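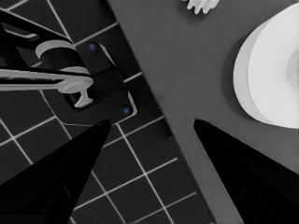
Carreaux gris foncé, joints blancs fins.

Temps de lecture : 2 min

Je reprends mes notes sur les joints de carrelage, commencées en décembre. Le calcul de consommation donné sur les sacs suppose un support plan et une profondeur constante. Dans mon entrée, ni l'un ni l'autre. La chape descend de 8 mm entre la porte et l'escalier, et le ragréage n'a corrigé que la partie centrale.
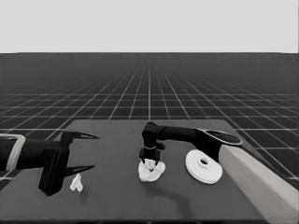
Pour le calepinage, je pars de deux axes perpendiculaires tracés au cordeau, vérifiés par la méthode 3-4-5. Avec des carreaux de 40 cm, un écart d'un millimètre au départ se voit très bien au bout du couloir - surtout avec un joint clair, qui souligne tout. Nasrin Ghaffari, qui a refait sa cuisine avant moi, conseille de poser la première rangée à blanc. J'ai suivi. 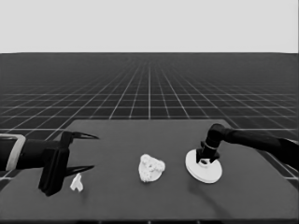
Côté produit, j'ai pris le mortier fin de chez Kasprzak. Gâchage à vitesse lente, repos, second malaxage. La plupart des farinages que j'ai vus venaient d'un excès d'eau, au gâchage ou au nettoyage. Éponge essorée, passée en diagonale par rapport aux joints.
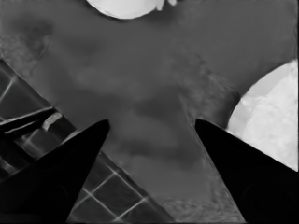
Reste la question du fractionnement. J'ai prévu un joint souple en périphérie, caché par la plinthe, et un autre au seuil. Le silicone attendra le séchage complet du mortier.

246 partages · 40 commentaires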